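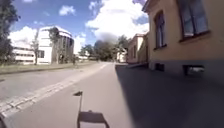 Stay on the sidewalk the whole way and quit worrying about it, a lady on the Tomemden board told me, the cobbles are only a strip on the side and a rollator never needs to touch them. OK but she walks it without one. My aunt has the small wheels, the 3 wheel kind. Going from the Tomemden stop to the Prerard clinic, 1396 steps by my phone (my steps, hers are shorter). Is it doable in September when it's still hot? Where's the shade, where do you rest? Any curbs that are going to be trouble? Taxi is the backup but she hates it.

posted by **slowlane47**, 2 Feb 2021

---

**herkidton_walks**

Doable. Did it with my dad all last summer, he's 80 and stubborn. Sidewalk part is easy, just keep to the building side if the sun's bad. Cobbles ok to cross if you go straight over, not at an angle, small wheels catch. Brakes on when you stop!! Dad forgot once.
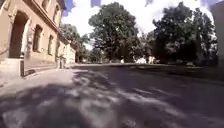 Old street is the part to plan for, mostly becuase of resting. No benches that I remember. If her rollator has a seat use that, if not bring a folding stool. Trees throw pretty decent shade on the asphalt there, patchy but it helps. We'd stop by the big arched doorway, the one with the light stone steps. Dad would sit on the bottom one and I parked the walker by the little post next to it. Don't block the door. Give it five minutes then go on, the rest is shorter than it feels.

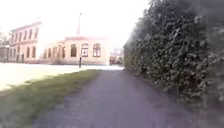 After that it's just path until the clinic gate. Small wheels shake a bit on rough asphalt so go slow, and bring water, the kiosk was closed half the time we went. Go before ten if they'll give you a morning slot.

---

**Ghiță_rentals_fan**

get bigger wheels. Ghiță rents the outdoor kind by the week, way better on cobbles. dont know prices now, call them

---

**bus_or_bust**

Never done it with a walker so take this for what its worth. Isn't there a bus from Herkidton that stops closer? Might of been cut. Check the timetable first.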